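Collecting Demonstrations for a Block Insertion Task
Project report, Brigitta Rüegg
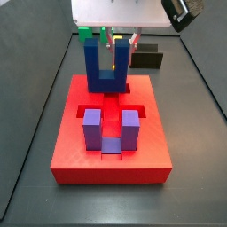

Figure 1. Insertion of the navy block into the red base. The purple block is already seated in the channel.

1. Introduction

The goal of my project was to collect a set of examples from which a robot arm can learn to assemble a small puzzle. The puzzle has a red base with a channel in the form of a cross, and several colored blocks. I did not develop a new learning method. The learning code was given to me by my supervisor, and my part was the data: how to record it, how to check it, and which mistakes in the recording have an influence on the result.

The project was done in the Aebischer laboratory between the spring and the end of the summer. The recording program is called Verkier and was written by an earlier student. I changed some parts of it, which are described in section 3.

2. The task

One example, which I call an episode, contains one placement. The gripper takes a block from the back of the table, carries it over the base and lowers it into the channel. The U-shaped blocks are the most difficult. The gripper holds such a block from the inside, with the fingers between the two arms, and the operator must bring the lower bar over the right part of the channel before going down. In Figure 1 the navy block is held just over the back end of the channel.

At first I wanted to record the whole assembly as one long episode. After a week I gave this up. When the operator made an error with the last block, the complete recording was lost, and also the long episodes were tiring. With single placements, a bad episode costs only little time.

3. Recording

The operator moves the arm with a hand controller and starts and stops each episode with a foot pedal. Verkier saves the camera pictures, the position of the arm and the opening of the gripper. In the first version the camera pictures and the arm positions had separate clocks, and there was a delay between them which was not constant. I changed the program so that both are saved in the same loop. It made the recording slower, but the data are now easier to trust.

Before each episode the start position of the block is changed by hand. I used a printed list of positions, because I noticed that I always put the block in nearly the same place when I chose it by myself.

4. Checking the data

I recorded 35 episodes for the insertion of the navy block. Each one was watched again at half speed and received one of three marks: good, usable or rejected. I rejected 9 of them. In seven the block touched the rim and was pushed in by force - this is a behavior that I did not want the model to copy. In the other two the pedal was pressed too late and the beginning was missing.

The difference between "good" and "usable" was not always clear to me. If the operator stopped over the channel and corrected the position, I marked it as good in the beginning and only as usable later. On August 24, 2023 I went through all episodes again with one written rule: a correction is allowed if the block does not touch the base. The numbers above are from this second check.

5. Observations

The model trained with the first marks often waited over the channel for a long time. I think it learned this from the pauses of the operator, but I can not prove it with so few episodes. After I cut the pauses at the start and the end of the recordings, the waiting became shorter. The pauses in the middle I left as they were.

Light was also a problem. In the morning the walls of the channel are much darker than in the afternoon, and most of my episodes are from the afternoon. A future data set should mix both.

6. Open points

The black blocks are not yet included in the data. I also did not test a second operator, so all episodes show my own way of moving. The next student will continue in December and should begin with these two points. The files are stored on the Estov server, with the marking rule in the same folder.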